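Home Log Parts Archive About

Search this log... Go

3 min read

Wednesday, late

Shop from six until they turned the heat down. Worked on the insertion cell the whole time and did not touch the gantry, which still needs its belt.

First job was the base joint. It has been drifting since the start of November, and I had blamed the encoder. The encoder is fine. The set screw on the Hanrahan coupling had backed out far enough to let the shaft slip under load. Cleaned the threads, put in a drop of medium threadlocker, retightened, marked it with paint pen so I can see if it moves again. Homed the arm 40 times with the dial indicator on the wrist. The spread is now smaller than I can read on that indicator, so I stopped there.

Second job was lighting. The gray panels were a good decision. With the old white ones the exposure hunted every time the arm came in, and the color thresholds went with it. The back wall is still brighter than the sides and there is a pale patch in the middle of it. I can live with that as long as it stays put. Locked exposure and white balance and wrote the values on the tape on the side of the power supply.

Third job was the reset pose. Uchenna Ogbonna wants every run to begin with the green cylinder and the yellow block standing up on the blue board, and the dark holder on the floor behind it, away from everything. My version had the parts lying on the floor. Hers is harder on the planner, as the cylinder can hide part of a round hole, but the grasp is cleaner from above and we get a fair test of what the vision code does when a hole is half covered. We went with hers.
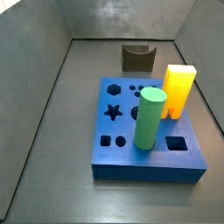 The segmentation picked up both parts without trouble. The yellow block gave a good height estimate and a poor yaw estimate. I think the notch at the bottom is confusing the edge fit, so tomorrow I will fit to the top face only and ignore everything lower down. The holder is the real problem. It is nearly the color of the floor, and the mask breaks up along the front. Options are a strip of light tape on the rim or a depth cutoff. I would prefer the depth cutoff. Tape gets dirty and then it is a different problem.

Hole matching on the foam board: star and hexagon are solid. The small round holes in the cluster get merged into one blob unless I drop the blur kernel, and dropping the blur kernel brings in the scratches on the floor. Cropping to the board before filtering should take care of both. Did not get to it.

Pravbridge emailed about the finger pads. Backordered again. Will cut my own from sheet silicone.

To do: top-face fit, crop before filter, belt for gantry, return Uchenna's hex keys.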